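Vundstead Sloped Parts Bin, Gray: Review After Eight Months of Use

Reviewed by Satish Sandhu
February 8, 2025
Category: Storage and Handling / Open Bins

Price paid: $381, delivered
Rating: 3.5 out of 5

I bought the Vundstead in June to replace a straight-sided tote of similar capacity. The requirement was simple: an open-top bin for loose rectangular pieces, with walls that slope inward so that parts end up on the floor of the bin and don't stand on end in the corners. The contents have been mostly narrow blocks, plus whatever short offcuts the shop produces that week.

Assembly

The bin ships flat with a bag of fasteners and one sheet of instructions. Assembly took me 60 minutes working alone. Step 3 has the side panels reversed in the drawing. Follow the hole pattern and ignore the picture. The fasteners are standard and a 10 mm wrench handles all of them. Do not fully tighten anything until the floor panel is seated, or the last corner will not close.

Geometry

The slope is the reason to buy this product, and it works. A block dropped against a side wall slides down and comes to rest flat in most cases. Long pieces sometimes bridge between the slope and the floor, and a nudge clears them. The opening is wide enough to reach any point on the floor from one side. I would have liked a slightly steeper angle on the short walls, where lighter pieces tend to hang up.

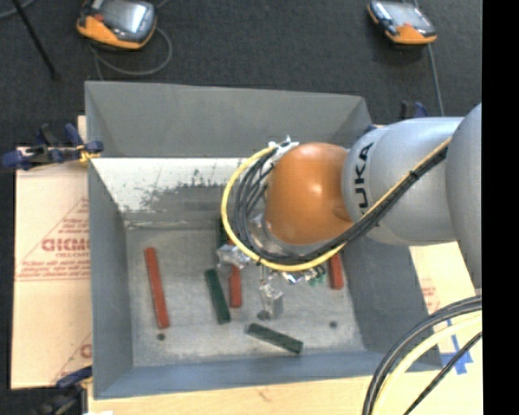 Surface wear is the main complaint. The upper part of the walls has kept its matte finish. The lower slope has not done as well, and dark scrapes now show against the light band where contact is heaviest. The metal floor picks up light scuffs, which do not affect function. Anyone storing finished or painted parts should test a few first, or fit a liner. Jonalyn Pangilinan runs the same bin with a cut sheet of Cirkum matting on the floor and reports less marking, at the cost of parts sliding less freely.

Color contrast is good. Red pieces are easy to pick out against the gray at a glance. Dark green is acceptable under decent light and poor in a dim corner.

Mounting

The base has no feet. I set mine on light-colored boards over the carpet, which keeps it level and stops it from creeping. On bare concrete it moved whenever it was loaded from one side.

Noise

Loud. Hard parts on a metal floor, with nothing to damp them.

Alternatives

The Tristeo bin is cheaper and lighter, but the walls are vertical for most of their height. The Chaturvedi has a better coating and a lower rim, and costs considerably more. I returned the Tristeo and have only used the Chaturvedi at another site.

Pros: effective slope, rigid once tightened, full access from above
Cons: coating on lower walls, instruction error at step 3, no feet, noise

Replacement floor panels are sold separately. I have not ordered one yet.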